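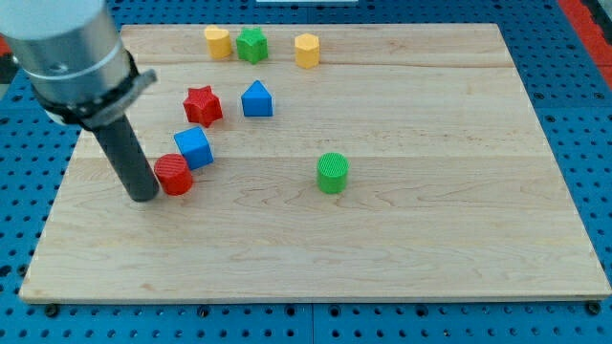 Open day at the Burkix workshop, 2026-05-09

Burkix opened its doors to the public again this spring, and 153 visitors came to Staremberg to see the robots at work. I was there with my club, and we stayed for the whole afternoon. The picture on this page is from the table demonstration, which was for me the best part of the visit.

At the table
Small plastic blocks on a wooden board: stars, cylinders, a cube and some others, in red, green, blue and yellow. The dark tip of the arm is next to the red cylinder.

The blue table
The board lies on a blue panel full of small holes. I would like to have such a table at home – my own workbench has only the holes I made by mistake.

About the demonstration
The programme is called Idow and it was written in the house. Each show took 14 minutes, and there were 4 shows in the afternoon. Between them the team answered questions with much patience, also the ones from the children, which were often better than ours. I asked why they use such simple shapes. They told me that a simple shape makes it easier to compare one method with another, and that visitors understand quickly what the task is.

How to visit
The next open day is planned for October. Entrance is free, but you must reserve a place on the Burkix website. From the station take the bus to Duda and walk back along the canal until you see the gate. Parking is difficult, so I recommend the bus. Coffee and cake are sold in the entrance hall, and the cake is finished early.

Many thanks to the whole team for the warm welcome. If you were also there and have pictures of the other rooms, please send them to me and I will gladly add them to this page.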